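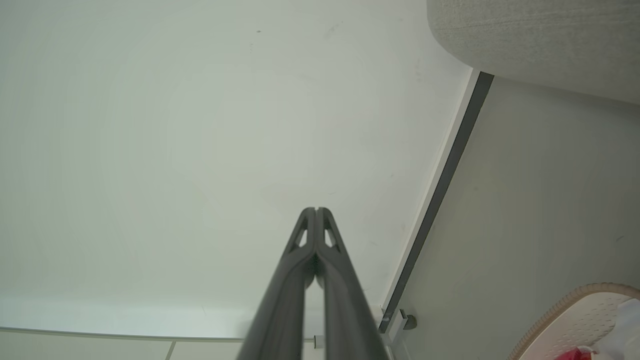
Gripper fault on the Derton arm: what we found and what changes now

In the last issue we promised a longer note about the gripper fault, and we are sorry that it took some weeks. The short version is that the fingers of the Derton arm reported "open" while they were closed, and the arm continued its program as if all was in order. No person was hurt. One drawer front was cracked and one finger had to be replaced. We still count it as a safety matter, and the arm did not run on the Phan project until the checks described below were finished.

The task that day was simple. The arm had to approach a piece of furniture, open the fingers, take a small towel and put it down in another place. We have done this task many times in the home room, and the log shows 1329 completed cycles before the fault. In the cycle which failed, the open command was sent and the controller answered that the fingers had reached 80 millimeters. In reality they stayed shut, tip against tip. The arm then moved down with closed fingers and pushed on the drawer front until the force limit stopped it. Between first contact and the stop there were 18 newtons more than we allow for this task, and this is the number that worried us most.

At first we suspected the motor. It was a reasonable guess, but the motor was fine. We removed the gripper, put it on the bench and sent the same command again and again. It opened correctly each time. Only when we mounted it back on the wrist and turned the wrist far to one side did the fault return. After this the search became much easier.

The cause was the small coupling between the motor shaft and the finger drive. Its set screw had become loose, so the shaft could turn without moving the fingers. The position sensor sits on the motor side of the coupling. For this reason it measured a nice, complete opening, and the controller had no way to know that the fingers did not follow. With the wrist upright, friction was still enough to carry the movement. With the wrist turned, the cable pulled a little on the housing and the friction was lost.

There was a second mistake, and it was ours. The force limit for the downward move had been raised in the Phan settings file for a test with a heavier object, and it was never set back. With the old value the arm would have stopped much earlier, and probably the drawer front would have survived. The change was written in the lab notebook but it was missing from the shared list, where the next user would look.

What we changed:

The set screw is now fixed with thread locker and marked with a line of paint, so that a movement can be noticed without tools. Please look at this line before each session. If it is broken, do not tighten the screw yourself - tell the workshop and leave the arm switched off.

Before the first cycle, the arm now closes the fingers on a test block and then opens them fully. The motor current must rise when the fingers meet the block. If the current stays flat, the program stops and the start button is locked until somebody enters a fault note. This check takes 9 seconds and it can not be skipped from the operator menu.

Force limits are stored together with the task and no longer with the project. When the task is closed, the limit goes back to the default value.

The Erari arm in the other room has the same type of coupling. We opened it too and found the screw tight, but it received the same paint mark and the same start check. The older Drirnau unit has a different drive, with the sensor directly at the fingers, so this fault is not possible there in the same form.

One question is still open. We do not know how long the screw had been loose. In the log there are a few cycles in which the towel was not picked up at the first try, and at that time we blamed the camera calibration. Maybe some of these were early signs. We are going through them now and will write the result in the March issue.

Until then we have one request for everybody who works with the arms. If the gripper does something you did not expect, even a small thing, press stop first and write it down before you restart. A failed pick looks harmless, and it is easy to run the cycle again and forget it. We did this ourselves more than once. The fault form is on the shared drive, in the same folder as the booking sheet, and two or three lines are enough.

Feb 19, 2022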